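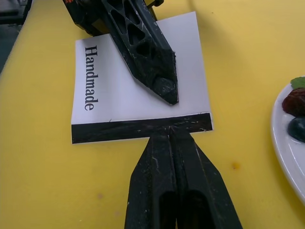
The "Handmade" card, with its black band and a bit of a curl.

I love a little card next to a cake. It's such a small thing, but put one beside a homemade dessert and people slow down and look before they grab a fork! I've been making mine since January, when I did a dessert table for my friend Nattawut Prasertsri and ran out of ideas (and flowers) the night before.

What you need:
White cardstock
A black marker or a strip of black paper
A printer, or a steady hand
Scissors
A glue stick

Start by typing your word. I like "Handmade" in a plain serif font, nothing swirly, printed in black. Leave plenty of white all around it, more than you think you want. Then add the black border along one edge. You can print it, but I usually glue on a strip of paper and trim it flush, which gives you a nice sharp line. Keep your fingers off the black part while you work, it shows every scuff and bit of dust.

Print a few spares. I did 16 for Nattawut's table and still wished I had 3 more, mostly thanks to frosting.

If your card curls, put it under a heavy book overnight. I used to fuss over this a lot more than I do now – a small bend is fine on a card that's going to lie flat on the table anyway.

Now for the cake. Small ones are best for this, on a plain round white plate, and I set the card right in front. 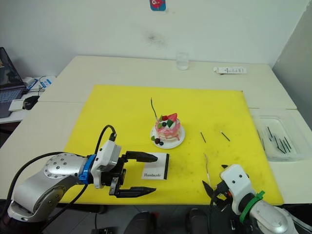 For the top I stick to fruit and something green. A slice of strawberry, a blueberry and a few little leaves are plenty on a cake this size, and a few dark berries on the edge of the plate make it look finished. Pink and white layers look so good with a black and white card! A thin dark stick poked in at an angle gives you some height too. Keep extra sticks within reach, as they do like to snap.

I work on a yellow mat, and I've gotten very attached to the color. White plate, white card, yellow underneath – it all pops. A yellow tablecloth or a big sheet of paper would do the same job.

Add the card last, after the plate is where you want it, and wipe your hands first. If you're making these for a party, write the flavor on the back in pencil so you can answer when somebody asks.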